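## 3. 작업 셀의 구성과 유지 절차

### 3.1 시뮬레이션 셀의 구성

본 연구의 실험은 Estden 조작 셀과 이를 그대로 옮긴 시뮬레이션 셀에서 병행하여 수행하였다. 실물 셀은 Busham 시험동에 설치되어 있으며, 단일 로봇 팔과 평행형 그리퍼, 손목 부착 카메라, 목재 작업대로 구성된다. 시뮬레이션 셀은 동일한 기구학 모형과 카메라 내부 파라미터를 사용하고, 작업대 표면에는 나뭇결 텍스처를 적용하였다. 두 셀의 제어 주기는 60 Hz로 통일하였으며, 렌더링 결과는 제어 명령과 같은 시각 기준으로 기록된다.

손목 카메라는 그리퍼의 접근 방향을 따라 설치되므로 대상물에 근접할수록 시야의 상당 부분이 대상물로 채워진다. 특히 어두운 무광 또는 반광 재질의 물체에서는 내부에 추적할 만한 특징점이 거의 없어, 위치 추정이 윤곽과 모서리의 반사광, 그리고 배경과의 명암 대비에 의존하게 된다. 셀의 설정 상태가 조금만 어긋나도 이러한 조건에서 오차가 먼저 드러난다는 점을 고려하여, 근접 시점을 정기 점검의 기준 시점으로 채택하였다.
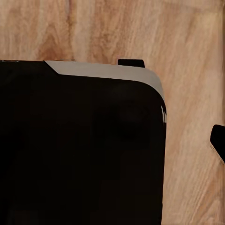 **그림 3.** 시뮬레이션 셀의 근접 시점 렌더링. 검은색 대상물의 둥근 모서리와 상단의 밝은 회색 띠, 오른쪽 가장자리에 그리퍼 손가락의 끝이 보인다.

기준 시점에서의 점검은 세 단계로 이루어진다. 첫 단계에서는 손목 카메라의 외부 파라미터를 확인한다. 로봇 팔을 저장된 관절 자세로 이동시킨 뒤 그리퍼 손가락 끝의 투영 위치를 기구학 모형의 예측값과 비교하며, 편차가 7 픽셀을 넘으면 손과 카메라 사이의 변환 행렬을 다시 산출한다. 손가락의 전체 형상이 시야에 들어오지 않는 자세에서도 끝단의 윤곽만으로 비교가 가능하도록, 정합에는 손가락의 외곽선 모형을 사용하였다.

둘째 단계에서는 조명 설정을 확인한다. 대상물의 둥근 모서리에 맺히는 좁은 하이라이트는 광원 방향의 변화에 민감하다. 그림 3의 경우 밝은 세로 줄 형태의 하이라이트가 대상물의 오른쪽 위 모서리에 나타나며, 이 영역은 검은색 몸체와 목재면의 경계에 놓여 있다. 경계 검출기가 하이라이트를 물체의 외곽으로 오인하면 추정된 모서리가 안쪽 또는 바깥쪽으로 이동하므로, 점검 시에는 해당 구간을 마스크로 분리하고 직선 구간만을 이용하여 측면의 위치를 구한다.

셋째 단계는 배경 텍스처의 점검이다. 결의 간격이 조밀한 구간은 축소 표본화 과정에서 물결무늬를 만들 수 있고, 이는 학습된 정책의 입력에 불필요한 변동을 더한다. 이에 따라 텍스처의 해상도와 필터 설정을 셀 구성 파일에 고정하고, 렌더러를 갱신할 때마다 기준 영상과의 차이를 계산하였다. 허용 범위를 벗어난 구성은 데이터 생성에 사용하지 않았다.

### 3.2 점검 주기와 이력 관리

점검은 14시간의 누적 가동마다 한 차례 실시하였으며, 그리퍼 손가락을 교체하거나 카메라 고정부를 분해한 경우에는 누적 시간과 무관하게 전 단계를 다시 수행하였다. 실물 셀에서는 손가락 체결 나사의 조임 상태와 카메라 케이블의 여유 길이를 함께 확인하였다. 케이블이 손목 회전 시 팽팽해지면 고정부에 반복 하중이 걸려 외부 파라미터가 서서히 변하는 현상이 시험 초기에 관찰되었고, 이후 케이블 경로를 팔의 상완 쪽으로 변경하였다.

점검 결과는 Odera 이력 관리 도구에 저장하였다. 각 기록에는 관절 자세, 변환 행렬, 조명 파라미터, 렌더러 버전 및 기준 영상과의 차분값이 포함된다. 실험 기간 중 축적된 기록은 모두 106건이며, 시뮬레이션 셀의 기록과 실물 셀의 기록은 동일한 형식을 따른다. 따라서 한쪽 셀에서 변경된 값이 다른 쪽에 반영되지 않은 경우를 기록의 대조만으로 찾아낼 수 있다.

재산출이 필요한 경우에는 직전의 정상 기록을 초깃값으로 사용하였다. 수렴하지 않을 때에는 손가락 모형의 치수를 실측값과 대조한 후 보정 자세의 표본을 다시 취득하였다. 치수 불일치는 주로 손가락 패드의 마모에서 비롯되었으며, 시뮬레이션 모형에는 마모를 별도로 반영하지 않고 실물 패드를 교체하는 방식을 택하였다. 교체 직후의 기록은 Rarnville 분석 서버로 복제하여 4절의 오차 분석에 사용하였다.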